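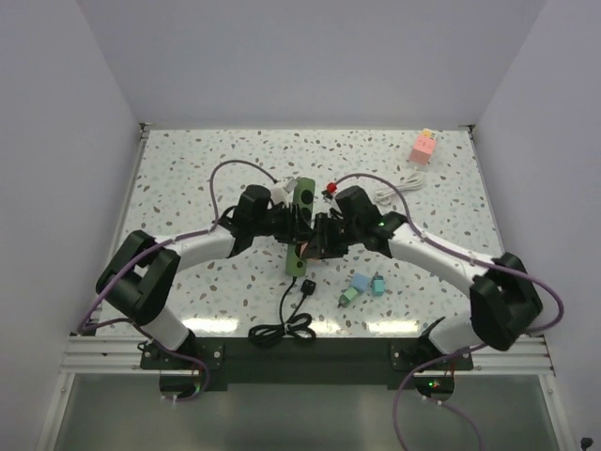

A power strip is a long case that lets one wall socket supply several devices. Inside most strips, metal bars run from one end to the other, and each outlet on the top connects to those same bars. The bars are made of metal because metal is a conductor, meaning electric current can move through it. The case has the opposite job. It is an insulator, which keeps the current away from your fingers, and it can be made in any colour. The long green one lying on the speckled tabletop works on the same principle as a plain white one.

What is a load?
Every device you plug in draws some current. The total is called the load. A small lamp is a light load. A heater is a heavy one. When the load is too great, the wires inside the strip become hot, and hot wires can start a fire. Many strips contain a circuit breaker, a switch that opens by itself when too much current passes through.

Adding it up
Power is measured in watts (W). Suppose a desk has 3 devices: a computer that uses 183 W, a screen that uses 189 W and a fan heater that uses 675 W. The load is 1047 W. The heater uses more than the other two put together - heaters should go straight into a wall socket.

Rules for using a strip
Never plug one power strip into another.
Keep strips away from water, including drinks.
Do not cover a strip with a rug or a cushion.
Hold the plug, not the cord, when you pull it out.
Tell an adult if a strip is cracked, buzzing or warm.

Word list
Conductor - a material that current moves through easily.
Insulator - a material that blocks current.
Load - the total power being used.

Page updated 24 May 2023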